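Goel Square-Collar Storage Jar, Clear Glass, Black Lid
Sold by Vutent Kitchen & Pantry, Zitutville

A clear jar with a black top, for people who have already bought too many jars.
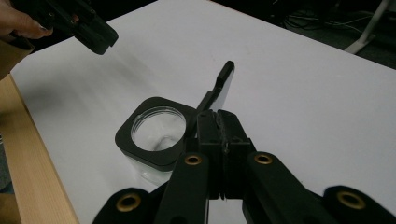
What the maker says

Goel calls this jar "airtight for life." We would treat that as a hope. The seal is a replaceable ring, and rings get tired. Ours held coffee beans well for a few months of daily opening, and we didn't test it for longer than that. Goel also quotes 2,000 openings for the lid. We have no way of checking the figure and we doubt many buyers will either.

What we think

The collar is square with rounded corners, and it is thick. Goel says the shape makes for a better grip, and with greasy hands it does help a little. It also takes up room on a narrow shelf — measure before you order a set. The glass is plain and easy to see through, so you can tell when the rice is running low without reading a label.

We would skip the matching Nurkaswood tray. It costs almost as much as a second jar and does nothing a shelf won't do.

Details

Capacity: 400 ml (Goel also lists a 1,000 ml size, which we don't stock)
Glass: clear
Top: black
Cleaning: jar in the dishwasher, lid by hand
Not for hot liquids, freezing or canning

Returns

Unused jars can come back within 60 days. Keep the carton. Chipped on arrival? Send us a photo before you throw anything out, and tell us whether the outer box was damaged too.

Spare seal rings are sold separately. Next delivery expected in February.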